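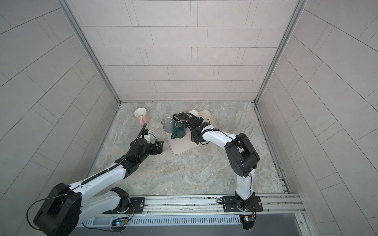
Skip to content

Search this repository Go

Home Code Data card Issues Wiki

# Mug Sorting, Two Arms (student robotics club)

Hi! This is the README for our club's mug dataset, and it doubles as the data card because I kept updating one and forgetting the other. If you're joining in the middle of the year, start with "Getting set up" and skip the rest until you need it. If you only came for the data, go to "What's in it."

The project is called Tonirden. The name won a vote and I've stopped trying to explain it to parents at open house.

## What we're doing

We have two arms on one rail and a bunch of mugs, and we're trying to get the arms to put the mugs on a tray the way you'd want them before they go in a cupboard: upside down, not touching more than they have to. One of us drives both arms by hand with the leader controllers, we record it, and later we train a policy on the recordings and see how badly it goes. (Last October it went very badly. The policy learned to hover over a handle and stay there. Much better now!)

Mugs sounded easy when we picked them. They're not! A handle can point anywhere, a mug on its side rolls when you nudge it, and a dark mug next to a dark gripper is hard to make out on the camera feed. We had three weeks of arguing over whether to grab by the rim or by the handle, and the answer in this release is rim when it's standing, whatever works when it's lying down.

## What's in it

- 1,043 episodes, all teleoperated, all by club members
- 2 arms, recorded together, joint positions and gripper opening for each
- video from a fixed camera, plus the wrist cameras
- a short text label per episode, like "turn the pink mug over and put it on the tray"

Every episode has a `success` flag that the driver sets at the end. Drivers were generous in the early batches, so I went back and rewatched those, and 44 of them got flipped to failed. They're still in there. Please don't delete them, failed ones are useful and the recovery team uses them all the time.

Mugs start out standing, upside down or on their side. The tray gets bumped during episodes and we don't straighten it in between, so don't assume it's square to the walls. If your code has the tray position typed in as a number, your code is going to have a bad day.

## Getting set up

Clone it, make a fresh environment, then:

 pip install -r requirements.txt
 python fetch.py --split small
 python replay.py --episode 6

Use the small split first. The full one is big and the school network hates us already. If the replay window opens and both arms move, you're done. If only the left one moves, you have the old config file, pull again.

The recording code is built on Otov, which is the club's own little library (separate repo, same login). Rastogi is the training side. You don't need Rastogi to look at the data, only to train, and it takes forever to install, so hold off.

## Before you drive the real arms

Read this part even if you've done it at another club!

1. Stop button within reach, and a second person in the room.
2. Home both arms one at a time. Left, then right.
3. Check that the cables on both arms have slack before you move the wrists very far. We've yanked one loose twice.
4. Drive slowly when the grippers are both over the tray. There is no collision check between the arms yet. It's on the list.
5. Put the mugs away when you leave. In the box, please, with the towel.

## Known problems

- Labels in the first batch say "cup" and "mug" for the same things. I fixed most of them.
- The wrist video on the right arm runs slightly behind. `sync.py` corrects it but you have to run it yourself.
- Some episodes have a few seconds of nothing at the start while the driver gets comfortable. Trim with `--skip-idle`.
- Everything was recorded in a single workcell, with the same floor and walls, so a policy trained on this alone will probably fall apart on your kitchen table. Ours did.

## Using it

Free for class and club projects. We're taking a version of this to the Drudura student challenge, so if you're on another team, go ahead and use it, just say where you got it. Found a broken episode? Open an issue with the episode number and what looks wrong.

Last updated 21 Mar 2019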